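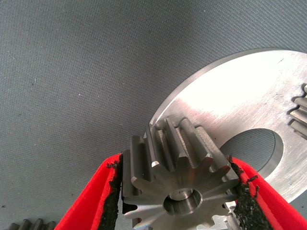
## Regrease or leave it alone? (old Ferraro stand mixer)

**reshma_l**

Hi all, I inherited my aunt's Ferraro mixer and I love it to death, but it has started making a growl on the low speeds. Bread dough is the worst. Cookies are fine! I got the top housing off Wednesday night and the grease in there is the color of maple syrup and smells like a crayon box.

Do I clean it all out and start fresh, or just add some on top? The machine came 3000 miles in the back of a moving truck with a bag of flour on it, so I'm ready to believe anything at this point.

**doughboy_karabo**

Clean it out, all of it. New grease on top of old grease gives you lumpy grease. I used Etby white on mine and it went quiet. Putty knife for the big globs, old toothbrush for the teeth, mineral spirits on a rag, and let everything dry overnight before you pack it again.

Also look at each tooth under a good light before you order anything. Folks buy a gear they didn't need all the time, me included (twice).

**Unathi VW**

I'm going to disagree with Karabo on this one. If the old stuff is still soft, leave it in there. I've been baking on the same mixer for years, never opened it, and it does two loaves every weekend. People strip these down, lose a washer and then they're in here asking which washer.

**doughboy_karabo**

Soft isn't the same as good. It smells like crayons, Unathi.

**Unathi VW**

Mine has smelled like crayons forever lol

**lizeth.bakes**

Can I jump in on the washer thing? Put a cloth down first. A dark one, plain, bigger than you think you need, and lay the parts out on it in the order they came off.

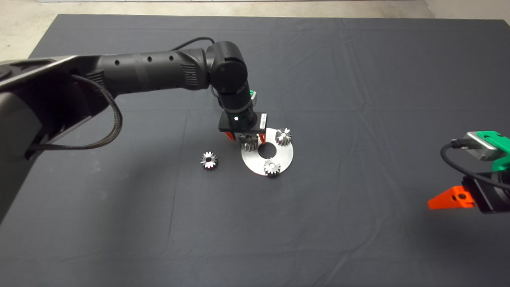

I number mine with little bits of masking tape too, and I keep the screws in a muffin tin so the long ones don't get mixed up with the short ones. My mixer has 8 screws in the top alone and two of them look identical until you try to put them back.

And Reshma, check your dough before you blame the machine. If you're going over the flour limit in the manual on a stiff dough, any old mixer is going to growl at you. I do bagels in two batches now.

**reshma_l**

Ohhh. I have been doing the full bagel recipe in one go. Oops. What's a normal amount of grease anyway? The tube I have is 100 grams and it looks like a lot.

**precious_j**

You won't use the whole tube. Fill in around the gears, don't pack the housing to the roof or it'll work its way down the shaft and into your frosting (ask me about my sister's birthday cake). And make sure the label says food safe! The Fatatix one at the hardware store doesn't say it anywhere that I could find, so I put it back.

Plus one for Lizeth's cloth. Go big.
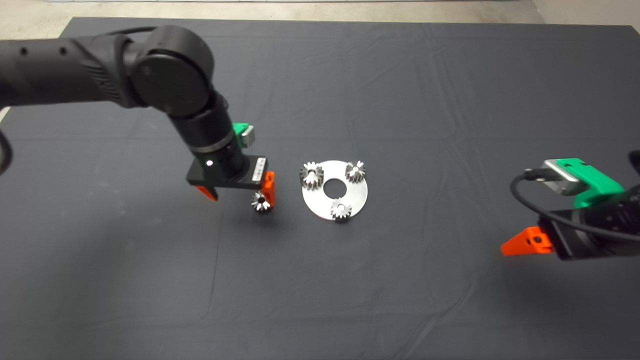
*Dark gray cloth over a large table, creases and all.*

**Unathi VW**

I iron mine.

**lizeth.bakes**

Of course you do.

**reshma_l**

OK, I'm cleaning it out, sorry Unathi. Etby tube is ordered, and I'm making half batches until it gets here. Does anyone know if the paper gasket under the housing can go back on if it's only torn at one corner?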